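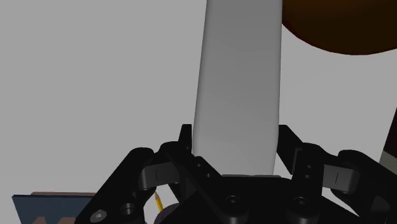 317

Capítulo 6

A luz, a sombra e o cinzento

Quem começa a desenhar quer logo chegar à cor, e eu compreendo muito bem essa pressa — tive-a também, e custou-me um inverno inteiro de caixas de pastel gastas à toa. Peço-vos, mesmo assim, que fiquem comigo neste capítulo com um lápis macio, uma borracha e um caderno de folhas lisas. Vamos falar de cinzentos, que são muitos mais do que a gente imagina quando olha distraidamente para uma parede.

O meu primeiro professor, Erasto Mrema, dava aulas numa sala comprida em Urnville e tinha o hábito de nos deixar uma tarde inteira diante de um ovo pousado num guardanapo. Só isso, um ovo! Alguns colegas desistiam antes do lanche. Os que ficavam iam percebendo que a casca tinha uma zona clara, uma passagem demorada, uma faixa escura e, já perto do pano, um reflexo ténue que ninguém lhes tinha mandado procurar. A esse reflexo chamaremos luz refletida, e voltaremos a ele na secção 6.2.
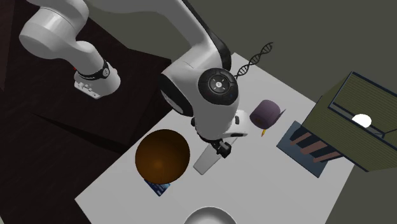
Fig. 6.1 — Superfícies brancas e curvas, com reflexo suave.

Convém distinguir desde já duas coisas que no dia a dia confundimos. O tom local é a claridade própria de uma matéria: a farinha é clara, o carvão é escuro. O valor é a claridade com que essa matéria nos chega aos olhos, aqui e agora, sob esta luz. Um lenço branco na penumbra pode ter um valor mais baixo do que um casaco cinzento ao sol do meio-dia, e o desenhador que pinta o lenço de branco só por saber que ele é branco está a desenhar de memória (todos o fazemos, eu ainda o faço quando estou cansada).

Para treinar o olho, preparem uma escala de 6 quadrados, do papel intacto ao negro mais fundo que o vosso lápis consentir. Façam primeiro os extremos, depois os do meio, sem pressa, e semicerrem os olhos de vez em quando para comparar vizinhos. Guardem a escala dentro do caderno, que vamos precisar dela em quase todos os exercícios.

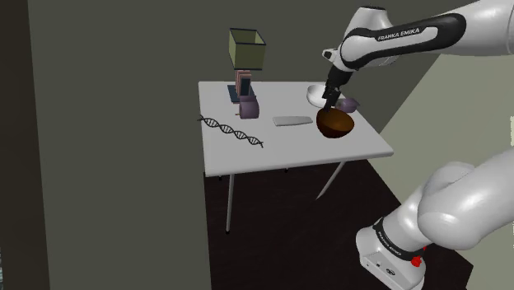
Fig. 6.2 — Tampo cinzento-claro, quase branco.

Nas páginas seguintes passaremos do ovo à caixa, da caixa ao cilindro e, por fim, ao pano dobrado, que assusta muita gente e afinal é bastante generoso com quem tem paciência. Antes de virar a página, escolham um objeto claro da vossa cozinha, ponham-no junto à janela e desenhem-no duas vezes: uma de manhã, outra ao fim da tarde. Escrevam a hora no canto da folha.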